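Section 4. Working at a shared packing station

Read this section before your first shift at a station with an arm. It replaces the old hand-packing sheet. Packers at Olmont no longer lift every bottle themselves. The arm does most of the picking, and the packer sets out the product, watches the grip and handles whatever the arm leaves.

4.1 Starting the station

1. Sign in at the station screen with your own code. Do not work under the code of the person before you.
2. Clear the green table of loose tape and cut straps.
3. Press START and wait for the arm to reach its home position.
4. Lay the bottles on their sides within reach of the gripper.
5. Select the product on the screen and press RUN.

Note: The jaws open fully before each pick. If they stay closed for more than 8 seconds, press HOLD and call the line lead. 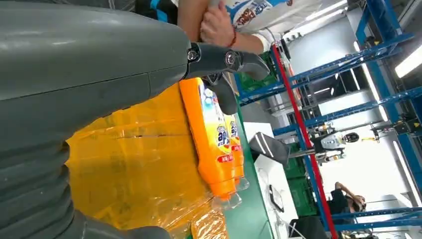
Page last changed: July, by Izzati Hidayat

Orange detergent bottles lying side by side, next to yellow plastic wrapping. Keep wrapping clear of the bottle you want picked, as the gripper can close on a fold of it.

4.2 Reaching in

1. Press HOLD.
2. Wait for the steady light.
3. Move the bottle or pull the wrapping away.
4. Take your hand out and press RUN.

CAUTION: Remove bracelets, watches and rings before you reach near the jaws. Lockers are by the Drerkora line.

4.3 Changes to your job

Packers now rotate every two hours between the arm station and the returns bench. The target of 800 bottles per shift belongs to the station and is not recorded against any one person. Stops made with HOLD are not counted as lost time.

Questions about rotation go to Kamarul Pattinasarany. Report grip faults to Stojan Krasniqi, extension 187, and give the product name and the time of the stop.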